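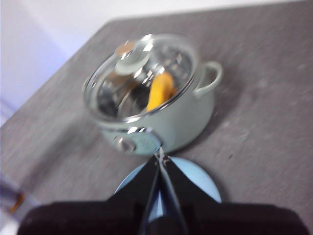 Dissanayake

Wednesday, 6:40 a.m. start. Took up the Jituten plan document again, section 4 (definition of compensation), and read it against the payroll code table. The document includes all W-2 wages plus elective deferrals, with fringe benefits and moving expenses excluded. Bonuses are in. Shift premiums are in. The payroll table has the attendance bonus, code 75, flagged as not eligible, so no deferrals were taken on it and no match was calculated.

Went back through the change log to find when the flag was set. The code was created in February, when the Welleck site moved onto the main payroll. Welleck had its own plan before that, and its definition did leave bonuses out. Somebody carried the old setting over. The plan merger amendment says in plain words that the Jituten definition controls from the merger date, so the old exclusion has no effect.

Each bonus is $200 before tax. Small per person, but the error runs across 14 pay periods and has to be corrected for everyone with a deferral election on file. Employees who had elected zero get no correction for missed deferrals, as they missed nothing. I sorted these out first to keep the working file short.

Called Brellura before lunch. As recordkeeper they will load whatever we send, but they want one row per person per pay period and will not accept a lump sum with a single date. The earnings calculation depends on the dates, so I agree with them, though it means rebuilding the file. They also asked whether the corrective contribution for the missed match should go to the regular match source or to a separate one. Told them I would answer in writing. The vesting schedule is a question here – I think the match piece follows the match schedule and the missed deferral piece has to be fully vested, but I want counsel to confirm it before anything is posted.

Afternoon: drafted the memo to the plan fiduciaries. Kept it to facts, cause, the period affected, proposed method and open questions. Left out the paragraph on who set up the code. It belongs in the payroll file. Added a paragraph on the notice to affected employees, which has to go out on time if we want to use the reduced correction for missed deferrals. Checked the timing conditions twice and put the citation in the margin.

Payroll changed the flag at 3:15 p.m. and ran a test check. Deferral came out right on the bonus line, match also right. Asked for a printout of the table before and after. Got the after only. Will ask again.

Still open: earnings rate for participants with no investment election on file, terminated employees with a balance already paid out, and the written answer to Brellura. The terminated group will take longest – some addresses in the Welleck records are old and the mail has come back before.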